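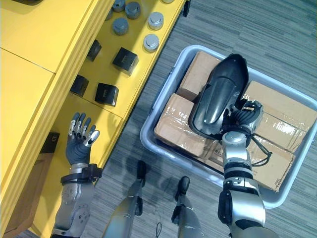 How should small goods of different kinds be kept on one open shelf? Each kind should have its own part of the board, with the heavier pieces set where a person can reach them without stretching.

3.2 Shelf layout and sorting

The storeroom study was carried out at the Lirnar site under the direction of Florin Crăciun. The stock list held 1,229 entries, of which 85 were small enough to share a board with goods of another kind. Footwear was given a board of its own — a rule taken from the earlier Plukero layout — and small tins and blocks were placed lower down. 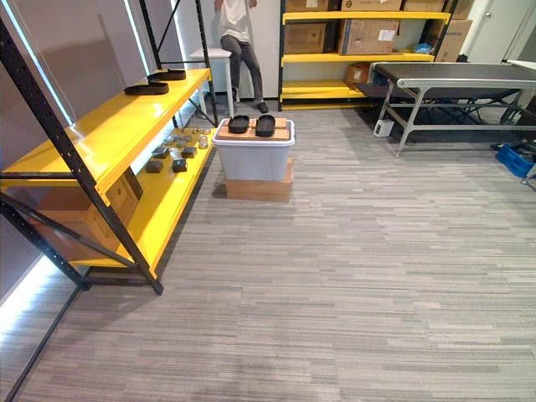
Figure 4. Shelving with slippers on the upper board and small items on the lower; further slippers on a stack in the middle of the room.

Items were sorted by kind first and by size second. Staff were asked to leave a gap between neighbouring groups, as goods that touched were often put back in the wrong place during the May trial.

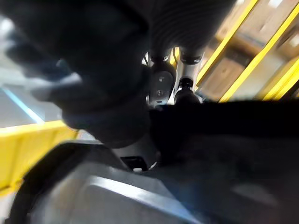
The same rule was applied to boxed goods, although the gap was made smaller. Over 24 sessions, staff returned around 300 items to the shelves, and misplaced pieces were noted at the close of each session.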